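The Table at Egan

The ferry to Egan ran twice a day in winter, and I took the second one, which meant arriving in the dark. The woman who had the keys was waiting in her car with the engine on. She wound the window down a little way, passed them out to me and said the water was turned off under the sink. Then she drove back up the hill.

My aunt had lived in the house for most of her life. I had been there as a child, every summer until I was old enough to say I didn't want to go. After that I sent cards. When she died the solicitor in Pultton wrote to tell me that the house was to be sold and the money divided between my cousins, and that I was to have the table. He used exactly those words. The table, and anything in it.

I found the tap under the sink and turned it on. The pipes knocked for a while. I made tea with a bag from my coat pocket and drank it standing up in my gloves.

The cousins had already been. They had taken the beds, the clock, the good chairs and most of the pans. There were squares on the wallpaper where the pictures had hung. In the kitchen they had left the table, pushed against the wall under the window.

She had worked at it. That was what I remembered best. My aunt kept the accounts for the boatyard at Vasar for thirty years, and she kept them at home, at that table, in blue ledgers which she wrapped in a tea towel when we ate. We were not allowed to touch them. We were not allowed to put a wet glass down either, or lean, or draw without newspaper underneath. My cousin once spilt ink there and was sent to bed at four in the afternoon. I lay on the next bed to keep her company and we listened to my aunt scrubbing.
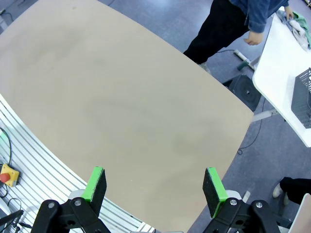 The tabletop, with its faint smudges.

I slept on the floor in my clothes. In the morning there was frost on the inside of the window and a man at the door who had come about the boiler. I told him I wasn't the owner. He said it didn't matter to him who the owner was, and he went in and looked at it and came out again.

"It's finished," he said. "Tell them that."

I said I would. He looked past me into the kitchen.

"Is that going?"

"It's mine," I said.

"She paid my father at that table. Every month, cash, and she made him sign for it. He couldn't write very well. She used to turn her back while he did it."

He picked up his bag and went down the path. I hadn't known that about her. I stood in the kitchen for a while and then I started on the drawer.

There was one drawer, at the narrow end, and it had swollen shut. I worked it from side to side with a butter knife. When it came, it came all at once and I sat down on the floor with it in my lap. It held string, two candles, a receipt book from a shop in Homener that had closed before I was born, and a small brown notebook with an elastic band round it.

The band broke when I touched it. The notebook was in her writing, small and upright, with a ruled margin. It was an account. On the first page she had written the sum of 3,000, and under it, line by line, the things that had been taken away. The first entry was for 19. There was no note of what it was spent on, only the date, which was a day in March, the year I turned seven.

I read down the columns. It took me some time to see that the dates were all in pairs, one at the start of each summer and one at the end. They were ferry fares, and new shoes, and the dentist in Pultton the year I broke a tooth on the harbour steps. There was the price of a swimming costume. My mother had always told me that she sent money with me for my keep. I had carried the envelope myself, pinned inside my coat, and given it to my aunt on the quay. She used to put it in her handbag without opening it.

The entries stopped the year I stopped coming. The balance stood at 1,372. She had drawn two lines beneath it, as you do when an account is closed.

Tucked in the back was an envelope, and in the envelope were all the others, folded small. I opened one. It was empty and so was the next. My mother had written my aunt's name on each of them and put nothing inside.

I put the drawer back. It wouldn't go in the last inch and I left it like that.

The carrier was due at noon. He rang at eleven to ask how big the table was, and I had nothing to measure it with, so I told him it would seat six. He asked if the legs came off. I got down underneath to look. They were bolted, and the bolts had been painted over. On the underside, where you would only see it lying on your back, somebody had drawn a boat in pencil, with a flag and a row of round windows. There was newspaper pasted round it on all four sides like a mount.

I didn't remember drawing it. It could have been my cousin. I lay there and looked at it until my neck hurt.

"No," I told the carrier. "They don't come off."

"Then it's the big van," he said. "That's extra."

I said that was all right. I turned off the water under the sink, emptied the kettle, and went outside to wait for him at the gate.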